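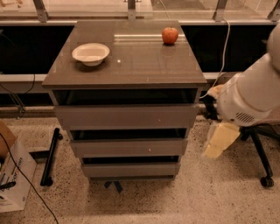 The arm comes in beside the chest of drawers at Grevoler, with the bowl and the apple waiting on top.

Teaching a robot to put an apple away
Last updated: June, 4:30 p.m.
Print this story | E-mail this story

I spent an afternoon this month trying to get a robot to put an apple in a bowl, and I can report that I'm not a natural.

The invitation came from Grevoler, the little robotics outfit that moved into the Grondodport building last year. They're teaching their robot, which everyone there calls Ren, to do small jobs around a house, and the way they do it is by having a person steer it through each job again and again. You wear a headset, you hold a controller in each hand, and Ren's arms go where yours go (more or less, in my case). Every run gets saved, and later on the software studies the whole pile and tries to do the job alone.

"We could write out rules for picking up an apple," Zhiqiang Yan told me while he tightened my headset. "We tried that. It worked fine until the apple moved."

Yan runs the teaching sessions, and he has far more patience than I do. The setup was a gray-brown chest of drawers with a shallow white bowl on the left and a red apple way over near the back right corner. The chest has a shiny top, and Yan likes it that way. The apple shows up faintly in the polish and so does the light from the window, and he wants Ren to get used to that kind of thing before it meets somebody's real dining table.

My first try, I came in too low and bumped the edge of the chest. Second try, I got hold of the apple and then squeezed the trigger when I meant to let go – don't ask. There's no feeling in the controllers at all, so you're judging everything by eye, and it's surprisingly hard to tell how far away a fingertip is when it isn't your fingertip! I got the apple into the bowl on my fifth go and yelled loud enough that someone came in from the hallway.

The good runs are kept and the clumsy ones are tagged, so the software knows which is which. Mine are mostly tagged. The team has 2,511 saved runs so far across all its chores, and 458 of them are the apple and bowl. Yan and his crew move the apple and the bowl between runs, and sometimes swap the fruit.

Rongrong Xia, who did the largest share of the steering this spring, made it look like nothing. She stood with her elbows tucked in, barely moved her shoulders, and had the apple across in a few seconds. She told me the trick is to go slower than you want to on the way in and never stop halfway. If you hesitate, she said, Ren learns to hesitate, and then you've got a robot that stands there thinking it over. Her best day was 72 runs. I asked if she sees apples in her sleep and she said no, drawers.

Drawers are next, as it happens. The chest has small white knobs on the front, and pulling one by remote is apparently a whole different headache. The team practices on those in 30-minute blocks, and Xia says that's plenty.

After that comes a longer test at Pasent, the senior apartments across the river, where Ren will spend part of the fall clearing countertops in a model kitchen. Residents will be able to stop in and take a turn at the controls. I've already told a couple of them to keep their elbows in.

Print this story | E-mail this story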